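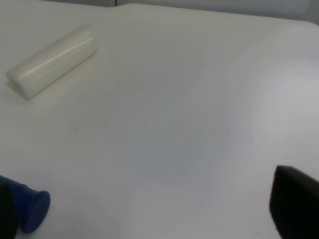 From: list member, Flotitbridge
To: Bridolum list (soap and small crafts)
Date: Feb 10, 2026
Subject: Re: White bars on white tables, and rounding the edges

> Hi all,
>
> I've been cutting my white bars on the kitchen bench and
> they come off the cutter with edges sharp enough to be
> unpleasant in the hand. I've tried a vegetable peeler
> and it leaves flats all along the bar. After a few weeks
> on the rack the corners also go chalky and bits break off.
>
> Two questions. What do people use to get a rounded edge
> without a mould? And is there any point in a white work
> table? I'm replacing mine and the white one is cheaper,
> but I wonder if I'll be able to see what I'm doing.
>
> Also, is anyone still ordering moulds from Alitz? Their
> website has the long one listed again but I can't tell
> whether it's the old shape.

I'll take these out of order.

On the table, I've worked on a smooth white one for a few years and wouldn't go back to timber. It wipes down with a damp cloth and doesn't stain from the colours, apart from one patch where I left a spill of orange overnight. The finish you want is matte. I had a glossy white top before this one and the glare off it in the afternoon was tiring.

You're right that a white bar on a white top is hard to see. You end up going by the highlight along the top edge and whatever bit of shadow it throws underneath. For most jobs that doesn't matter. For trimming it helps a great deal, because a flat or a nick shows up as a break in the highlight, and you'd never pick it on a busy background. I move the lamp down low and off to one side when I'm checking edges. Overhead light is no good for it, it flattens everything out.

If you're cutting to a measurement, put something dark under the bar. I use an offcut of grey felt. A tea towel will do but the weave marks a soft bar.

One thing about cheap white tops - check the far edge before you buy. Some of them have a square back edge with a join in it, and soap dust gets in there and goes to paste the first time you wipe it down. A rounded edge is much easier to keep clean.

On the edges. The peeler is the wrong tool unless the soap is very young. What I do now is this:

Leave the bars for 18 days after cutting. Earlier than that they smear, and a lot later they chip, which I think is what's happening with your corners.

Take the worst of the edge off with a planer, one light pass on each long edge, held at an angle. Don't try to get it round at this stage. You're only taking the sharpness away.

Then rub it down with a damp cotton cloth wrapped around your thumb. Go the full length of the bar in one stroke and lift off at the end. If you go back and forth you get a dip in the middle. Do the corners last and with hardly any pressure, they go quickly.

Stand the bars on end to dry overnight. If you lay them down damp they stick to the paper and you've got another edge to fix.

You won't get a perfectly even round that way, and the ends will stay fairly square with only the corners softened. I like them like that. They sit better in a dish and they stack in a box without sliding about.

I know some people on here steam them. I tried it in January on a batch of 33 and wasn't happy. The bars came up shiny, but the shine wore off in patches over the next week and they looked worse than the ones I'd left alone. It may be that my recipe is too soft for it. If anyone has had better luck I'd be interested in what oils you're using.

If your bars are melt and pour, ignore most of the above. That milky, slightly see-through kind of base doesn't plane well at all, it grabs and tears. Wipe the edges with a warm wet finger and leave it at that, or use a mould with rounded corners in the first place. It will also sweat if you handle it too much on a humid day. I wrap mine as soon as they're out.

On Alitz, yes, I ordered from them before Christmas. The long mould they have now is a different shape from the old one. It's narrower, and the corners on the base are rounder, but the top edge is still whatever you pour it to, so you'll be trimming two edges in place of four. Postage took longer than it used to. The silicone is softer and bows out at the sides when it's full, so I put it in a wooden sleeve. If you've got the sleeve from the old mould it won't fit properly, there's a gap down one side. I packed mine with cardboard.

I'd be careful of the second-hand ones that come up. I bought one that had been used for candles and never got the smell out of it.

Somebody asked last month about a cutter made from an old Saab wheel brace and guitar wire. I have the message but the plans were attached and the list strips attachments, so if whoever sent it is still reading, could you put them up on the Bridolum files page? The limit there is 4000 KB, so a scan should fit if it's in black and white.

Last thing, for those coming to the Flotitbridge swap. I'll bring plain white unscented bars and I'm happy to trade for anything with lavender or for cured castile. I'd also like a decent planer if anyone has a spare - the blade on mine has a nick in it and leaves a line down every bar. I can bring felt offcuts for anyone who wants a few, dark grey only.

Please label what you bring with the oils and the date it was poured. Last time there were several unlabelled bars left on the end of the bench and they all went in the bin.

--
You are receiving this because you subscribe to the Bridolum list.
Replies go to the whole list. Please trim quoted messages.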